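**Clustwood Opens Renewed Guest Lounge and Simple Waste Routine at Its Skarance House**

September 1, 2024

Clustwood, the operator of shared offices and meeting rooms, is pleased to announce that the guest lounge on the ground floor of Skarance House is open again after a renewal of the room. The work was finished in May and the room was then used by the tenants for a trial period over the summer.

The renewal covered 406 square feet of floor. The old hard floor, which many tenants found noisy, has been replaced with a striped gray carpet. The seating was chosen together with the furniture supplier Leline, and every seat was placed so that a cleaner can reach the floor around it.

"We did not want a room which is only nice on the opening day," said Nizar Chidiac, who is responsible for the interiors at Clustwood. "For this reason we spoke with the cleaning staff first, and only after that we looked at the furniture."

## Bins that guests can find

In the old lounge the waste bins stood inside a cupboard, and guests often left cups and paper on the tables. In the new arrangement a pedal bin stands in the open, against the wall and close to the seats. The lid has a bright color so that it is seen from the door.

The bags are changed by the cleaning service Bautista. The routine has been written down on one page and it is the same for all 6 lounges of Clustwood:

- Open the lid with the foot pedal and lift the bag out by its edges.
- Close the bag before it is carried over the carpet.
- Put in the new bag and fold the edge over the rim.
- Look at the floor behind the bin and under the nearest seat.

Gaetano Carbone, service manager at Bautista, said that the written page is already a help for new employees. "Before, each person had his own method. Now I can send anyone to any lounge, and the tenant will not notice a difference."
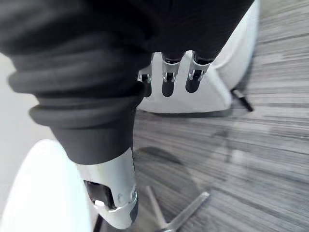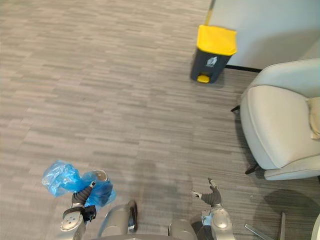 The second picture shows the pedal bin with its yellow lid, next to a cream-colored armchair.

## Opening hours and booking

The lounge is open to all tenants of Skarance House and to their guests during the office hours of the building. For private events it can be booked in the evening at the reception, at least 6 days before. Food is permitted, but we kindly ask that hot dishes are eaten in the kitchen.

Tenants who wish to give comments about the seating or the cleaning can leave them at the reception. Uthai Rattanakul will collect the comments and answer them in writing.

## About Clustwood

Clustwood rents offices and meeting rooms to small and middle-sized companies. Its houses have 700 workplaces in total.

**Contact for the press:** Kalevi Hirvonen, Clustwood, Skarance House, extension 2322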